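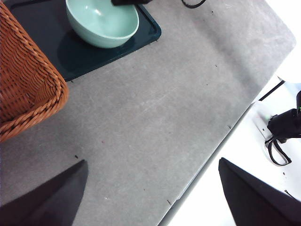
Sheyla Escobar wrote to us after the July update to ask whether a tray really makes a table easier to clear, or whether we only liked the look of it. She felt the update had assumed the answer. She was right about that, and I have tried to be more careful this time.

Progress report to the Holmgren fund
Shared table project, Rondcombe and Castthorpe dining rooms
28 Jan 2023

What the money was for

The grant was for 3471 dollars. It was meant to pay for trays, bowls and baskets at both sites, and for the time it takes to write down what happens to them. The claim in the application was that if every table had one tray and one basket, people would put things back on their own and staff would spend less time clearing. I did not write that claim and I have had my doubts about it from the start.

What we have now

The gray tables stayed. We had asked for a price on new tops from Flisstead and it was more than the whole grant, so that idea is dead. The tops show streaks and scuffs and pick up small dark specks that are hard to tell from crumbs until you put a cloth on them. Staff at Castthorpe say they wipe the same spot twice for this reason. The trays are dark, between teal and black, with a low rim. The bowls are pale green and glazed. The baskets are woven, with a thick braided edge, and I will come back to them.

What the log shows

Staff kept a clearing log at Rondcombe with 92 usable entries. Castthorpe sent in far fewer, and most of those have no start time, so I have left them out. At Rondcombe the average time to clear a table dropped by about a minute. I would not lean on this. The log began in the same week that the lunch period was made shorter, and people who have less time to eat leave less behind. We have no entries from before the trays came in, apart from what staff remember, and what they remember is that it took forever.

The trays do seem to help with bowls. A bowl left on a tray gets carried off with the tray in one trip. A bowl left on the bare table gets picked up last. That is common sense and did not need a grant, but it is in the log for anyone who wants to check.

The baskets are another matter. They were supposed to hold napkins and flatware. At Rondcombe they hold those things plus wrappers, tea bags and whatever else people want out of their hands. Crumbs work down into the weave and have to be knocked out over a bin. Three staff members have asked for plain plastic tubs. The reply from the planning side was that wicker is more inviting. I have seen nothing that supports this, and an inviting basket is part of the trouble if what it invites is trash.

What was promised and not done

The application promised a user survey. We got five replies, and two were about the soup. I do not plan to report percentages from that.

Next steps

Castthorpe will restart its log with a start time on every line. Rondcombe will run half its tables without baskets until the end of the next period. If the clearing times come out the same, I will recommend that no more baskets be bought. The remaining balance should stay unspent until then, and I ask the fund to confirm that it agrees.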